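Tratia Docs
Home Downloads Guides Firmware Forum Contact
Search the guides Enter a keyword Go

Section 6. Comparing end effectors on the two-arm cell

Use this section when the arms are mounted and homed (Section 4) and the wrist cameras give a live picture (Section 5). It covers a side-by-side trial of the soft finger gripper and the jointed metal hand. Allow a full morning for the first trial. Later ones go faster.

6.1 What you need

- Two arms on the same controller, both showing Ready
- Soft finger gripper with rubber fingers, on arm A
- Jointed hand, on arm B
- Wrist camera on each arm, lens cap off
- Test bottles in at least two sizes, with closed caps
- Trial sheet (last page of this guide) or the Cleltolum logging add-on

NOTE: Use the same bottles for both end effectors. A bottle with a torn label slides in a different way from one with a whole label, and the two results can't be compared.

6.2 Before you start

1. Press Stop on both pendants and check that the lamp on each goes red.
2. Look over the rubber fingers. Replace any finger with a split at the root or a shiny patch on the contact face.
3. Move each joint of the metal hand through its range by hand. It should not click or bind.
4. Check that the arm covers are seated at both ends. A cover that has crept toward the wrist will catch on the camera bracket.
5. Wipe the lens with a dry cloth.
6. Release Stop. Open the Trial page on the controller.

CAUTION: The hand closes on power-up if the pose file is missing. Keep fingers clear until the page shows Pose loaded.

6.3 Setting the camera

Auto exposure works poorly when there are ceiling lights behind the shelf. The rounded end of a glossy bottle will go white and the edge finder will lose it.

1. Go to Camera, then Exposure, and pick Manual.
2. Start at 100 and step down until you can see the whole outline of the bottle, cap included.
3. If the picture is now too dark around the shelf, raise the gain a little. Leave the exposure alone.
4. Save the setting under the name of the arm. The two cameras do not share settings.

Motion blur is normal while the arm is traveling. It matters only in the last part of the approach, so set Approach speed to Slow before you judge the picture. Do not try to read labels from a moving wrist camera. If your job depends on the label, add a pause of 600 ms before the grab. 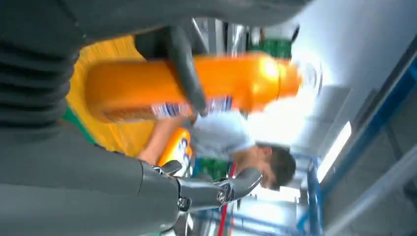

Large bottles and small bottles should be run as separate sets. The soft finger does best when it can press on the long side of a large bottle, and it puts up with a poor starting angle. The metal hand needs a better angle but can get at a small bottle that sits close to other goods.

6.4 Running the soft finger set

1. Place the large bottle on the shelf and select Arm A.
2. Jog the wrist until the finger is over the middle of the bottle. Keep off the cap end.
3. Set Force to 2 and press Close.
4. Raise the force one step at a time until the bottle no longer turns when you nudge it. Write the number down.
5. Press Lift. Wait for the tone, then press Return.
6. Repeat until the sheet is full.

If the side of the bottle dents, the force is too high. Go back one step and start the set again.

6.5 Running the jointed hand set

1. Select Arm B and load the pose called Wide.
2. Bring the hand in from below the shelf line with the longest finger leading.
3. Press Close. The fingers stop on their own when they meet something. They do not know what they have met.
4. Check the wrist camera before you lift.
5. Repeat with the pose called Pinch for the small bottle.

WARNING: Reach into the shelf only with both arms stopped. Stopping one arm does not stop the other. Anyone working at the shelf must be able to reach a Stop button without turning around.

6.6 Reading the results

The Results page lists each try as Held, Slipped or Missed. A full sheet is 54 tries. Look at Slipped first. Slips with the soft finger usually mean low force or a dusty finger. Slips with the hand usually mean the wrong pose. Missed is nearly always a camera problem, and you should go back to 6.3 before changing anything on the gripper.

Keep the sheet with the cell. Zou controllers clear the Results page when the firmware is updated.

Next: Section 7, Changing fingers
Previous: Section 5, Wrist cameras
Back to contents

Comments (4)

Lorena Aravena
Step 4 in 6.2 saved me a bracket. Ours had crept quite a way. Could you add a torque figure for the cover clamp?

Hipólito Leiva
We have the older Zou controller and there is no Trial page. Is it under another name?

Eulalia Tapia (Tratia support)
Hipólito, on the older one it is under Tools, then Bench. The buttons are the same. Lorena, the clamp figure is in Section 4 with the mounting bolts. I will ask for a link to it.

Leandro Zapata
Ran both sets at our Prurkberg site in April. Soft finger was clearly better on the big bottles, hand was better on the small ones once I stopped using Wide for everything. The exposure section should come first, I lost a whole sheet to misses.

Post a comment Log in to reply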